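Who Uses the Beach in Winter? A Study of Prunow Beach in the Off Season
Wing-yan Hsieh and Shih-chieh Yen
January 2024

Introduction

Most writing on beaches deals with the summer. We wanted to know what happens on a town beach when the kiosk is shut and the lifeguard chairs are stored. Prunow has a sand beach 400 meters long, with a parking lot at the south end and a rocky point at the north end. The town closes the showers for the winter but leaves the beach open. We asked who comes, what they do there, and which part of the beach they pick.

Method

We divided the beach into sections of 100 meters and took turns sitting on the sea wall with a tally sheet. Each person who came down onto the sand was logged once, in the section where they spent the most time. Dogs were noted but not tallied. We also talked to people who were willing to stop. These talks were short and we did not record them, so we have kept quotations out of the report.

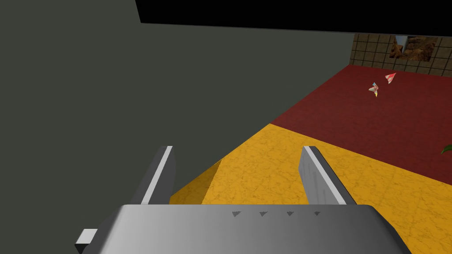 The main way onto the sand is at the south end, and it affects everything else we found. There are two concrete posts with an opening between them, put in to keep cars off. They stand much like the gray gripper's two fingers, upright and parallel with a wide gap, and a family with a stroller can get through side by side. The north steps are narrow and have a handrail on one side only. Several older walkers told us they never use them.

Results

We logged 2194 people in all. Of these, 770 stayed in the section nearest the parking lot. Walking was the most common activity in every section. Swimmers were a small group but very regular -- we came to know most of them by their hats. They went in at the south end and left their bags on the wall.
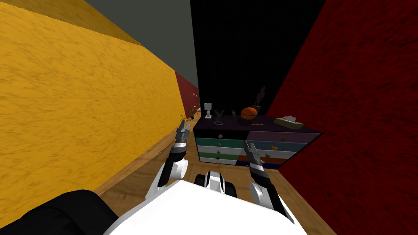 Figure 2. Simulated view of a low chest of drawers between a yellow wall and a red wall, with two robot arms reaching toward it.

Board riders kept to the north end, where the waves break off the point. They came at low tide and did not stay long after it turned. Van Rooij, the board shop on the front road, stays open on winter mornings, and riders often stopped there on the way back to their cars.

Wind mattered more than temperature. On cold, still mornings the beach was busy. On mild days with an onshore wind there were long stretches with only dog walkers on the sand.

We had planned to compare Prunow with Vetton, which has a similar beach but a paved path behind it. Part of the path was closed for repairs during our project, and the numbers from our one visit would not have been a fair match. We left them out. 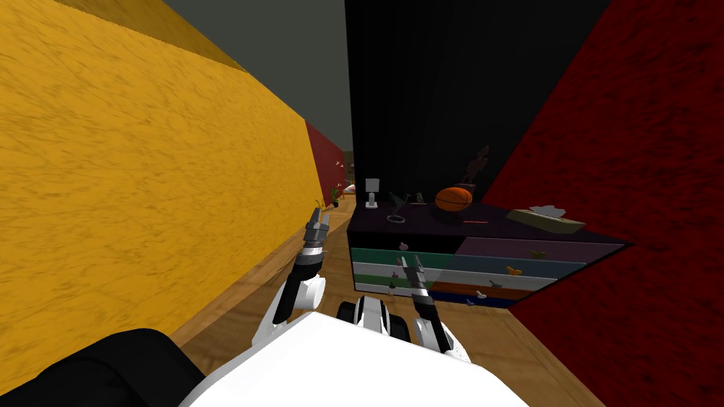
The closed showers came up in almost every talk with swimmers. They did not expect hot water, but they wanted one cold tap for rinsing sand off their feet. Walkers asked for benches out of the wind. Riders mostly asked for better steps at the north end, and one of them showed us where the bottom step has worn away.

Limits of the study

We only worked in daylight and in a single month. People who came twice in one day were probably logged twice if we had changed shifts in between. Our sections were measured along the wall and not along the water, so the edges were hard to judge at low tide. A second team could repeat the work in spring using the same sheets, which are in the appendix.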